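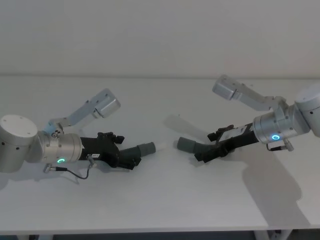
White tabletop against a white wall.

Keeping a White Work Table Clean

A white top shows everything. Pencil, coffee rings, rubber scuffs and the gray film that comes off your sleeves all turn up within a week. The wall behind it is no better if it's painted the same color. Most of it comes off with things you already have.

Daily wipe

Use a damp microfiber cloth and one drop of dish soap. Wipe from the wall toward you so the crumbs end up at the front edge, then go over it again with a dry cloth. Paper towels leave lint on a matte surface.

Rubber marks

Gray or black streaks from rubber feet and grips won't move with soap. Try a plain pencil eraser first. If that fails, put rubbing alcohol on a cotton pad, hold it on the mark for 30 seconds and rub lightly. Test a corner before you do this on a painted top.

Glue and label residue

Warm it with a hair dryer on low and push it off with an old plastic card. Cooking oil loosens whatever is left. Wash the oil off with soap afterward or dust will stick to the spot.

Scratches

Fine ones can be hidden with appliance touch-up paint, applied with a toothpick. Deep ones need filler. I sanded mine with 1,000 grit paper and the dull patch is still there, so go easy.

Cords

A cord lying on the top drags dirt back and forth and leaves a line. Clip it to whatever it feeds or bring it up from behind. Leave enough slack that it doesn't pull when things get moved.

The wall

Dust it first, dry, from the top down. Then use a barely damp sponge. Melamine sponges work on satin paint but will leave shiny patches on flat paint — keep them for the baseboard. If the table touches the wall, stick two felt pads on the back edge.

What not to use

Scouring powder, steel wool, and bleach left to sit. Bleach turned the end of my old Mustik bench yellow and it never came back.

Search tips Enter keyword Go

Related tips
Getting candle wax off a shelf
Oiling a squeaky Kelau vise
Storing sandpaper so it stays flat
Which felt pads stay on

Contact | Copyright Danach Home & Shop | Back to top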